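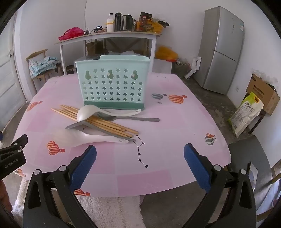 Balloon-print tablecloth, Prutton community room

Progress report to the Dandus Fund, 5 September 2025
Prutton Home Sewing and Mending Program

The grant period began in May. Since then 97 people have signed up for the beginner course, 16 of them from Nostodham. Attendance dropped in midsummer and has mostly recovered.

Spending is on budget except for thread and needles, which ran over. We moved money from printing to cover it. The Urbańczyk shop now gives us a discount on fabric by the bolt.

The evening class is still behind schedule. We planned four sessions and held 3. The last one will run this fall, along with the curtain and table linen unit.

We request permission to carry over almost 40 percent of the travel line into next year.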